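Wynne College chapel credit, going to 70 per semester??

Campus Life > Faith and Chapel

marlowtree
Posted Jan 25, 2021

Has anyone else with a kid at Wynne read the new chapel policy? The email came to students and my daughter forwarded it to me with no comment except a row of question marks. Starting next fall they want 70 "spiritual formation credits" a semester, up from whatever loose number they had before, and they'll be tracked in an app called Illitari. You scan in, you scan out, and if you leave before the benediction you get nothing.

I went to a Christian college. I went to chapel, mostly gladly. I'm not against required chapel. What I don't buy is the line in the email saying this will "deepen the culture of worship on campus." How would they know? What are they measuring besides bodies in seats?

oldquad_88
Alum here. We had chapel cards and a guy at the door with a hole punch. People punched each other's cards. I don't see what's new except the phone.

Also 70 sounds like a lot until you read the chart at the bottom. A regular chapel is worth two credits and the big convocation speakers are worth more. It works out to a service most weekdays, less if you join a small group.

marlowtree
I did read the chart. Small groups have to be "registered" and the leader has to submit attendance. So the thing my daughter does in her dorm lounge with her friends, which she started on her own, doesn't count unless somebody signs up to be the reporter. She says they'd sooner not.

pew_and_pencil
I work at a different school (not Wynne, not going to say which) and we looked at Illitari two years ago. The sales pitch was all about "engagement." I asked what engagement meant and the answer was scans per student. I asked if there was anything showing that students who scan more end up in church after graduation. There wasn't. They had a chart that went up and to the right, and it was a chart of how many scans there were.

We passed. Attendance at our chapel is fine. Some weeks it's bad. It depends a lot on who's speaking and whether there's an exam.

gracenotes4
I think you're all being hard on them. My son is a sophomore there and he likes chapel. He also says the back rows are people asleep or doing homework, and he'd like it if the school took it seriously. A college that says worship matters and then shrugs when half the students skip is sending a message too.

And the email does say why. There are nearly 900 students and the auditorium has 458 seats, so they need to know who's coming on what day. That part seems reasonable to me.

marlowtree
Okay, but that makes it worse. If there are 458 seats and nearly twice that many students, where is everybody going to sit when they all need 70 credits? The email says "overflow viewing locations." So you get credit for worship by watching a screen in the dining hall. I'd like somebody to explain to me how that deepens anything.

gracenotes4
They've been doing the screens since last April anyway with everything going on. Nobody is happy about it but I wouldn't call it fake. Plenty of us have been watching church on a laptop for months.

marlowtree
Fair. I've been doing that too. I still wouldn't give myself credits for it.

For what it's worth I called the chapel office and asked three things. Does a student who attends a local church on her own get anything for that? Who can see the attendance record? What happens to a student who comes up short? The woman who answered was pleasant and said all of it was "being finalized." I asked how a policy could be announced before it was final and she said she'd pass that along.

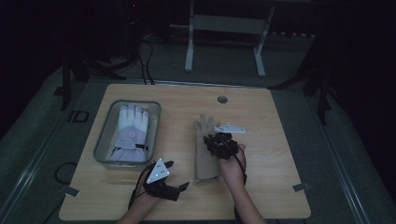

Then I went and read the student handbook, the current one, which is still up on the site. The part on chapel is half a page. It says students are "expected to attend with regularity" and that the dean may meet with any student who doesn't. That's it. A grown person looks at you across a desk and asks how you're doing. I can't see what was wrong with that, apart from it taking up the dean's afternoons.

My guess, and it's only a guess, is that somebody wants a number to put in front of the board.

oldquad_88
The board has always wanted a number. In my day it was how many decisions were made at the fall revival. They printed it in the alumni magazine. I knew guys who were in that number three years running.

pew_and_pencil
Ha. We have that column too.

On the records question, push on that one. When we got the demo, the attendance data could be shared with advisors, coaches and resident staff, and all those boxes were checked to begin with. Maybe Wynne turned them off. I'd want that in writing. A basketball coach doesn't need to know who went to a prayer service.

cledudholm_dad
New here, my oldest is looking at Wynne and also at the Bible college in Cledudholm. For comparison, Cledudholm dropped credits completely and made chapel voluntary. We visited and the room was maybe a third full. The singing was loud. I don't know what to conclude from one visit. My wife loved it, I kept thinking about the kids who weren't there.

gracenotes4
See, that's my worry with voluntary. At eighteen I wouldn't have gone. I was made to go, and one of those mornings I heard something I needed. I can't prove to marlowtree that it was the requirement that did it.

marlowtree
You don't have to prove it. I believe you. But you weren't scanned out at the door either, and it still took.

I could live with a requirement. Make it a modest one, count the church down the road, keep the record in one office. What bothers me is the app and the word "formation" stuck on top of it.

oldquad_88
Somebody mentioned in the alumni group that the fee for this is going on the student bill under "technology." Can anyone confirm?

pew_and_pencil
Can't confirm for Wynne. It was priced per student when we looked. There's a competitor called Zeltidis that quoted us less, and it was the same thing with a different color button.

marlowtree
I'll look at the bill when the fall one posts. The parent call is next week and questions have to be sent in ahead of time, so I've sent all three of mine plus the one about the coaches. If they only take the friendly ones I'll post that here too.

cledudholm_dad
Please do. We have to put a deposit down somewhere by April.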